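Huvstead Rack Service Cell – planning and ordering information

The Huvstead cell is a single-arm station for handling modules in equipment racks. It is supplied as an arm, a two-finger gripper, a controller and the Drallora planning software. Racks, cabinets and modules are not included and should be budgeted separately.

Before ordering

Send us the rack drawings together with the order form. We need the module widths, the handle dimensions and the depth of any recess the fingers must enter. Sites with mixed module sizes should list every size – a single missing width can mean a second set of fingers.

Layout study

Each order includes one layout study in simulation, covering gripper approach and arm reach at the cabinet.

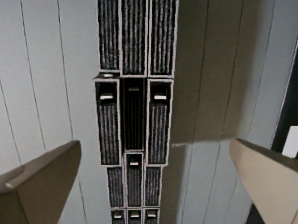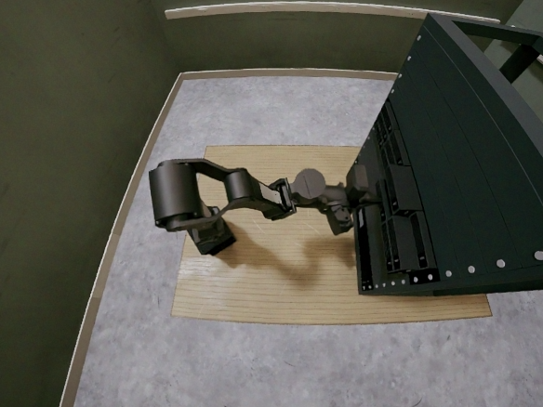
Space and load

Clear floor area in front of the rack: 600 mm minimum, measured from the front edge of the cabinet. Shipping weight of the standard cell is 56 kg, packed in 4 cartons. The base plate must be bolted down. Freestanding bases are not supported.

Ordering codes

HV-371 – standard cell, straight fingers
HV-371K – standard cell with Kumo force sensor
HV-371N – standard cell, narrow fingers for closely spaced handles

Spare fingers are sold in pairs. Installation is quoted by Begay after the layout study is approved and is invoiced separately from the hardware.

Lead time

Orders confirmed by 30th May ship in August. Changes to finger type after confirmation restart the lead time – changes to software options do not.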